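Home News Visit Swim Sauna Hire Contact

FOR IMMEDIATE RELEASE

Kolora Baths is opening again in January, and the big pool is warm

I've been told a press release ought to be written as though somebody else is quoting me, and I tried that, and it read like a letter from the bank. So it's just me, Sowmya Kulkarni, manager of Kolora Baths, writing to say that we open our doors to swimmers again in January after the longest closure in the building's life. Both pools, the sauna, the slipper baths upstairs and the café. All of it!

For editors who don't know us, Kolora is the brick building at the bottom of Gaete Street with the green dome and the two entrances. The left one still says MEN over it and the right one says WOMEN, and you can use whichever you like as they both end up at the same ticket desk. It was put up so that people in the streets behind could have a hot bath once a week. Swimming came a bit later, when the boilers turned out to be far bigger than the baths needed and someone had the bright idea of digging a pool to use up the heat.

We shut when the roof over the big pool started dropping bits of plaster into lane one. I thought it would be a matter of weeks. Then Ploltimon, our builders, got a scaffold up and found that the iron trusses had been quietly rusting from the inside, and that was the end of my summer, and the one after it.

What's been done

The roof first, as it took most of the money and nearly all of the time. Every truss has been cleaned and painted, and the worst ones have new ends. The glass is all new. We kept the old pattern, so from the water it looks the way it always did, except that you can see the sky through it now. I had honestly forgotten it was meant to be clear. Reto Aebischer, who ran the job for Ploltimon, took me up the scaffold to look at it one morning at seven and I'm not ashamed to say I held on to his sleeve the whole way.

The big pool has been retiled at the shallow end, where the old tiles were lifting and catching people's toes. We couldn't match the cream ones, and I looked at more cream tiles than I care to remember, so there's a band of pale blue where the new work begins. Some of you will hate it. I've come round to it myself. The deep end is as it was, including the chipped depth marker that every child in town seems to have had a go at.

The small pool has a proper set of steps with a handrail on both sides, and a hoist that any of the poolside team can work for you. Please just ask at the desk. There's also a bigger changing room next to it with a bench wide enough to lie down on, a shower you can roll a chair into and a door that slides. The old one opened inwards and was a menace.

Then there's the heating. The old boilers have gone and we've got heat pumps in the yard, plus a lot of lagging in places you'll never see. Masanobu Hayashi designed the system and has been very patient with me. The sum I can follow is that our heating bill should drop by about 64 per cent over a full year. I'll believe it when I've seen a full year, and I'll publish the bills on the noticeboard by the turnstile so you can all check.

The big pool will be kept a little warmer than before. The fast lane people have already written to me about this (you know who you are) and I've read every word. We'll see how it goes over the winter and have another think in the spring.

Changing, showers and towels

The poolside cubicles are staying! I got more letters about those than about anything else, and quite right too. They've had new hinges and a coat of paint, the curtains have been replaced with half doors, and the hooks are now at two heights so that small people can reach one. What you lose is the locker keys on safety pins. The new lockers work with a code you pick yourself, and if you forget it, as I do, the desk can let you back in.

The showers are all new, with buttons that give you a decent long go before you have to press again. Soap is in the wall, so there's no need to bring any, though I'd still bring shampoo if you're fond of your hair.

Towel hire is coming back as well. We used to do it years ago and people kept asking. You pay at the desk, collect your towel from the hatch, and drop it in the bin by the exit when you're done. We'll be washing them on site in the old laundry at the back, which hasn't been used for its proper purpose since before I started and which I'd been filling with broken lane ropes.

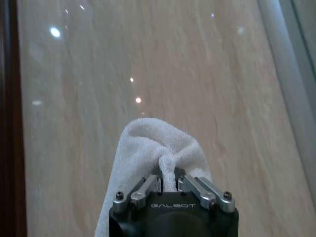

Children's towels are free to borrow with any lesson booking, and so are armbands and floats. If you'd sooner bring your own things then of course carry on doing that. The only rule I'd ask you to mind is no glass bottles past the footbath.

Lessons, clubs and sessions

Rosalie Kuster is back running lessons, which is the single question I've been asked most in the queue at the butcher's. She taught half this town to float and she has spent the closure teaching in a school pool the size of a parking space, so she is more than ready for a bit of room. There are 16 places in each beginners' group, with an adult group in the evening for anybody who never learned or who learned badly and would like another go. You don't need to be able to put your face in. You don't even need to like water very much.

Early swimming starts at half past six. Lanes until nine, then the pool opens out for general swimming, then lanes again over lunch. Evenings are a mix of clubs and lessons, and the last hour is a quiet swim with the lights down and no music. We tried a quiet swim once before we closed, when the speakers broke, and it was so popular that I didn't tell anyone they'd been mended.

The sub-aqua club, the water polo juniors and the over-sixties aqua class all have their old slots back. If you run a group and haven't heard from me, please ring, as I've almost certainly got an old number for you.

The sauna and the slipper baths

The sauna has been rebuilt from the floor up with two levels of bench, and the cold plunge next to it has been relined. It was always cold. It's still cold. You can book a sauna on its own or tack it on to a swim for a bit less.

Upstairs are the slipper baths, and this is the part I'm most excited about. These are the private bathrooms the place was first built for, each with one enormous bath, a chair, a mat and a door you can lock. They've been used for storage for as long as anyone on the staff can remember. We've restored two of them for use, with the original taps, and you can book one for forty minutes with as much hot water as you can stand. The others are open to look round, and one has a little display about the people who came here each week and the attendants who controlled the taps from the corridor with a key. You had to shout if you wanted more hot in number five.

Tania Rathnayake put the display together after spending months talking to people who remembered the baths in use. She has recorded their stories and you can listen to them on the landing. My favourite is from a woman whose mother used to send her down with her three brothers and money for only one bath, and the order they went in was settled by whoever reached the door first. Tania would love to hear from more people, so if you or your gran have a story, leave a note for her at the desk.

Food and drink

The café has been taken on by Pornska, who have the bakery by the bus station, and they'll be open from the first swim until the last. I've asked them to keep doing chips, because a swim without chips after it is only exercise. They've agreed, and they'll also have soup, cardamom buns, cheese toasties and proper tea in a pot. You can sit in there without having had a swim. The window on to the big pool has been cleaned on both sides, and it's a very nice place to sit while somebody else does lengths.

Prices and booking

Prices for a single swim are going up a little, and I'm sorry about that. They hadn't moved for a good while before we shut. Children's swims stay exactly as they were. Under-fives are free with an adult. If money is tight, there's a lower rate that you can simply ask for, and you won't have to show anyone a letter or explain yourself.

Anybody who had swims left on an old paper card can still use them. Bring it in, however soggy, and we'll put what you've got on to a new one. If it's gone through the wash entirely, come and talk to me.

You can book online, by phone or by walking in. We'll always keep a share of spaces back at the desk, as plenty of our regulars don't care for booking and I don't see why they should have to start.

Opening morning

The first 100 people through the doors on opening morning swim for free, and there'll be buns. The town brass band will be playing in the gallery above the deep end, where the sound goes round and round in the dome in the most wonderful way. Doors open at half past six. Do bring a coin for the old weighing machine in the foyer, which has been mended and now tells the truth again, more's the pity.

Notes for editors

Kolora Baths has a main pool, a small pool, a sauna with a cold plunge, slipper baths and a café. The roof and pool works were carried out by Ploltimon.

Press are welcome to come and look round before we open. Please ring ahead and wear flat shoes, as the gallery stairs are steep. Swimming things are optional, but the water is already in and I'd bring them.

Sowmya Kulkarni, Rosalie Kuster and Tania Rathnayake are all happy to be interviewed. Reto Aebischer can talk about the roof and will do so at length.

Please ask for Sowmya at the ticket desk, mornings best.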